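Hepburn arm kit for sorting laundry, wrist cam view useless close up?

Bảo Trương
Got the Hepburn arm kit on trial from Nollov, 14 days left before I have to send it back or pay up. Want it to pick up pillowcases, tea towels etc from a pile and drop them on a table. Top camera is fine. Wrist camera goes to mush the second the gripper gets near the cloth, and it misses one grab in 5. Is it a duff lens or is that normal? Paid 200 deposit so would like to know before I agree to anything. Two finger gripper, standard tips, lights are just the ceiling ones.

Oranuch Rungrueang
Had the same kit, sent it back. Cloth is hard, mugs and boxes were fine. Support took 19 days to answer one email. I'd get the Berar one if you can stretch to it, the arm is slower but the manual makes sense. Can't help with the camera sorry, never used mine much.

Busisiwe Zulu
Not a duff lens. It's fixed focus, set for arm's length or so, anything nearer than a hand's width goes soft. Page 14 of the manual, small print, easy to miss. You can turn the ring on the lens a touch if you peel the sticker but ask Nollov first as its a trial unit, they might get funny about the deposit.

What I do: line up the grab from higher up with the top camera, then come down slow and only use the wrist one for a rough check. Plain cloth is worst as there is nothing to lock on to. Put something with a bold print underneath and you get a bit back.

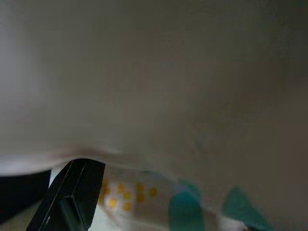
Wrist cameras on cheap kits all do this near cloth so don't judge the arm by it. Look how much of the view the pale stuff takes up, no detail in it at all, but the yellow dots and the green shapes on the fabric lower down still come through blurred, and the black finger stands out fine against the white. That's enough to tell where the tip is. Wouldn't trust it for depth though. One miss in 5 sounds like grab height to me, drop it a few mm and try agian. Also turn off auto exposure, mine hunted every time the arm moved.

If still no good after that send it back, there's other kits.

Contact us | © 2019 Flulham Help Board | Back to top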